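The Widine Folding Assistant, for linen rooms and small laundries
By the Stuvden workshop team, updated March

If you have ever stood at a folding table through the back half of a long shift, you will know that the washing was never the hard part. The machines took that over years ago. What was left was the picking up, the smoothing out and the folding, and it has stayed with people's wrists and shoulders ever since. Widine is our go at sharing that last bit of the work more fairly, and we are rather fond of it.
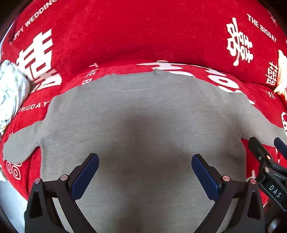 Knitwear is where most of our customers ask us to begin, and we quite understand why, as a soft top has no edges worth the name and never lands the same way twice. Widine learns from folders working with the hand-held grippers, at their own pace and on whatever surface they have. A grey long-sleeved shirt on a red wedding blanket, with big white lettering all round it, makes a lovely lesson, with the wide neckline to find and two sleeves to bring in, and a busy background to keep separate from the garment.

The full station takes up one end of an ordinary folding table and comes with 2 hand-held grippers, a charging shelf and a fitted cover. At the Sutherland laundry, where 5 folders share a room, it now does the plain tops from 60 pieces upwards, and the team have moved over to mending, checking and the fiddly things they always said they never had time for (nobody's hours were cut, which we know is the first thing people want to ask).
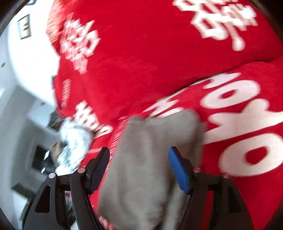 Grip is the part we fussed over longest. Too firm and you mark the cloth, too light and it slides away from you halfway across the table. The finger pads let you pinch up a piece of soft grey cloth between two fingers and leave the rest to hang and spread as it likes, much as you would with finger and thumb. Spare pads are sold in pairs under part number 516, and they also fit the older Torker handles.

14 shares | 3 comments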